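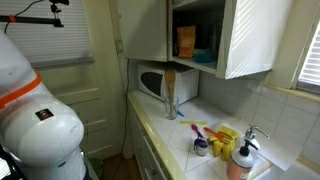

The arm at the kitchen counter, cupboard open and utensils out.

How to budget for a robot arm in a kitchen-sized space

If you have been asked to put together a costing for an arm that will work at a kitchen counter, you have probably already found that the arm itself is the easy bit. You ring up, you get a quote, you write it down. Then the list underneath it starts growing, and by the end of the week you are pricing sponges. I have now been through this twice, once for our Barajas kitchen and once for the smaller one at Geler, and this is the order I would do it in if I were starting again tomorrow.

Step 1. Write down the jobs before you look at any arms

Sit down with whoever will be using the thing and make them tell you, in plain words, what it will pick up and where it will put it. "Kitchen tasks" is no good to anyone! "Take a spatula off the counter and put it in a cupboard above the microwave" is something you can plan around, and it tells you how high the arm has to reach.

Step 2. Measure the room

Take a tape and a notepad. You want the height of the counter, the height of the lowest shelf in the wall cupboard, and the gap between the counter front and wherever the base will stand. Ours came out at 90 cm for the counter, and I measured it three times. Open every cupboard door as wide as it goes and measure with them like that, as an open door takes up a surprising amount of the space an arm would like to swing through. Look at the floor too, and ask your building people what weight it will take.

Step 3. Get the arm quote, and read the second page

Deirdre Ó Briain, who looks after our purchasing, taught me to go straight to what is left out. Check for the controller, the cables, the gripper, delivery and the first year of support. On the Trarkik quote the gripper was a separate line altogether, and I would have missed it.

Step 4. Price the mounting and the cabling

This is where my first budget went wrong. Rods, clamps, cable ties, longer cables than you think, and a roll or two of bright tape for marking positions. None of it costs much, but it comes from several suppliers and each one charges postage. I put down a single line of £229 for the lot at Geler and came in just under – a small triumph, and I told everyone.

Step 5. Buy the props, and buy spares

Plastic utensils in strong, different colours are cheap and easy to tell apart on pale tiles. Add a few bowls, a pump bottle or two and plenty of sponges. We ordered 32 items for the first month and kept a second box in the store. Go easy on drinking glasses.

Blinds belong in this step as well, if your windows haven't got them. Bright sun moves across a counter all day long, and it is much nicer to be able to shut some of it out.

Step 6. Put people's time in

Ruairí Ó Riain did our setting up, and I had allowed him 2 days. He needed the whole week, including a very long Tuesday spent waiting for a courier. Ask the person doing the work for their own estimate and use that figure, even if it makes you wince. Include time for resetting the counter between runs, too, which somebody has to do by hand.

Step 7. Keep a bit back

I hold one line at the bottom called "Navel", after the project that first paid for it, and nothing is allowed to touch it until the arm is bolted down and moving. Last time it went on a replacement power supply and a better chair for Ruairí.

Once you have all seven parts on one sheet, send it to purchasing with the quotes attached and the room measurements on the back. Deirdre likes them in by January, and she does check the postage.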